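Dustpan

A dustpan is a small flat-bottomed scoop used with a brush or broom to pick up dirt, crumbs and other loose litter. Often sold with a matching hand brush, the two together called a brush and pan set, or just "dustpan and brush". Found in most homes, also in shops, barbers, workshops, schools.

Design

Most pans have a wide front lip, two side walls, a back wall and a handle. The lip should sit flat. If it doesn't, fine dust goes under it and leaves the well known gray line on the floor. Some makers add a soft rubber strip along the lip to close the gap -- the strip wears out before the rest of the pan does.

Common materials are plastic and sheet metal. Plastic is light, cheap and comes in many colors. Metal keeps its edge longer but dents, and a dented lip is hard to get straight again. Handles are short on hand pans, long on the upright type (see Types).

Brushes sold with pans vary. Soft bristles for fine dust on hard floors and tabletops, stiff ones for grit and wet messes. A stiff scrub brush can stand in for a hand brush on a small area, though it tends to flick light crumbs past the pan.

Types

Hand pan. The usual kind. Used kneeling, or on a table or bench.

Lobby pan. Upright, long handle, swings shut when lifted. Theaters, stations, fast food.

Crumb pan. Small, for dining tables. Sometimes silver plated in older sets.

Toothed pan. Has a row of comb teeth on the back edge for pulling hair out of the broom.

Use

The pan is held with the lip flat and the back slightly raised, and litter is swept toward it in short strokes. The pan is then pulled back an inch or so and the last line swept again. May take several passes. Larger things such as tissues, scraps of cloth and wrappers can go in first, by hand or with the brush, so they don't push the dust around.

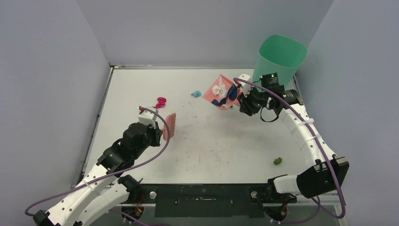

Emptying is done over a wastebasket or trash bag, with the pan tilted back until it is over the opening. Light items slide out early if the lip drops too soon. Tapping the pan on the inside of the basket loosens what sticks. Static is a problem with plastic pans in dry rooms, and a wipe with a damp cloth helps for a while.

Care

Rinse in warm water, dry before storing. Bristles should hang free or point up -- a brush left standing on its bristles bends and wont spring back. Many pans have a clip or hollow handle so the brush can be stored snapped inside.

Makers

Ellano sells plastic sets in 5 colors. The Shahbazi pan is one folded sheet of steel with no seams, made in batches of 800. Arolau makes mostly lobby pans for hotels.

Collections

The household museum in Cikalley holds 329 dustpans, mostly painted tin, and almost 1,000 brushes. The pans are on dispaly each September.

See also

Broom
Carpet sweeper
Wastebasket

Last edited July 2, 2021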